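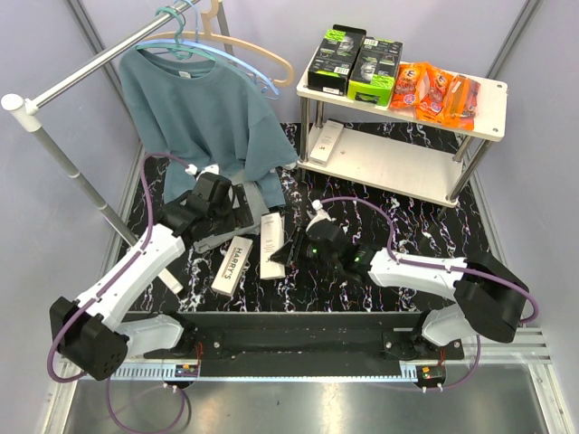 Blue-teal T-shirt on the rack, with the two-tier shelf opposite.

Livham Film Studies, Year One
Handout 4: Listening to horror

Last time we looked at where the camera stands when something nasty is coming. Now we shut our eyes, because sound does at least half the work in a horror film and it gets far less than half of the essay space. I love teaching this topic. Once you start hearing how a scare is put together you can't stop, and your flatmates will get sick of you pausing things.

Before the seminar: watch the first 30 minutes of Marulanda twice. First time with the picture, second time with the screen covered by a tea towel. Do it in that order. Write down every sound you hear on the second go, including the dull ones (fridge, tyres on gravel, someone putting a mug down).

Words you need

Diegetic sound belongs to the world of the film. The characters could hear it: speech, footsteps, a radio.

Non-diegetic sound is for us only. Most music scores, most voice-overs.

Off-screen sound comes from inside the story but from something we can't see. It is the great engine of horror, and cheap too!

A sound bridge carries over a cut, so that we hear the next place before we see it, or go on hearing the last one after we've left.

A stinger is the loud musical stab that goes with a shock. Students tend to sneer at stingers. Please don't, or at least not until you've tried to place one yourself. A stinger three frames late is a comedy.

Room tone is the sound of a place when nothing in particular is going on. Every room has one. Sound crews record it on its own so that editors can lay it under dialogue and hide the joins.

Quiet as a set-up

Go back to the corridor sequence in Marulanda. Most people remember it as silent. It has footsteps, cloth rubbing, a light fitting that buzzes, and underneath it all a low room tone that gets thinner as the girl walks. By the time she reaches the door the tone has gone completely. We don't notice it leaving, we just start to lean forward. Then the phone rings, an ordinary phone at an ordinary level, and the whole cinema jumps.

The point to take away is that loudness is relative. A scream after a noisy argument can pass almost unnoticed. A dropped spoon after 12 seconds of nothing is enormous.

Compare the dinner party in Kullico, which goes the other way and piles things up. Cutlery, four conversations at once, a dog, rain, a string quartet on the stereo. The host says something dreadful in the middle of it, and the mix lets us only half catch it. Did he really say that? Nobody at the table reacts. I think it's the most upsetting moment in the film and there isn't a drop of blood in it.

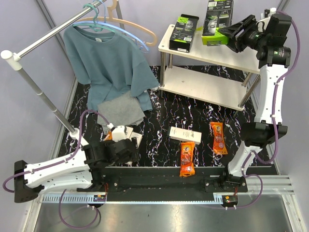 Two robot arms facing the clothes rack and shelf.

Sounds without a source

A film can let us hear a thing long before it lets us see it, and while we wait we build the creature ourselves. Traltent holds its monster back for well over an hour. What we get instead is a wet clicking, always to the left of the picture, and the film is so strict about this that by the second act a character only has to glance left for us to feel ill.

Two questions to carry into any sequence of this kind. Who in the story can hear it? And does the film ever pay us back with a source? In Traltent we do finally see what clicks, and opinions in past groups have been fiercely split on whether we should have. Come ready to argue. I've changed my mind on it twice.

Watch out as well for sounds that switch sides. The lullaby in Kullico begins as score, and then the mother starts humming along with it. She shouldn't be able to hear it. That slip from non-diegetic to diegetic takes about as long as a breath and it ruins the idea that anyone in that house is safe.

Seminar exercise

In pairs, pick a stretch of no more than two minutes from any of the three films. Rule a page into four columns: time, what we see, what we hear, where the sound comes from. Fill it in as fully as you can. Then cover the third column and swap with another pair, who have to guess it from the rest. Their wrong guesses are often better than the film, so keep a note of them.

Headphones if you have them. Laptop speakers lose nearly everything at the low end, and the low end is where the dread lives.

Written task

Either: a close analysis of one sequence, 1,000 words, in which sound is your main evidence. You may write about the image, but only where it changes what we hear.

Or: a sound plan for a scene of your own, with no dialogue, plus a commentary of 300 words on two of your choices. You don't have to record anything. If you want to, do, I'd be thrilled to hear it.

Give timings for every example. "Near the end" isn't enough. Please avoid "eerie" and "spooky" unless you go straight on to say which sound, how loud, how long, and what came before it.

Next handout: colour, and why so many haunted houses are green.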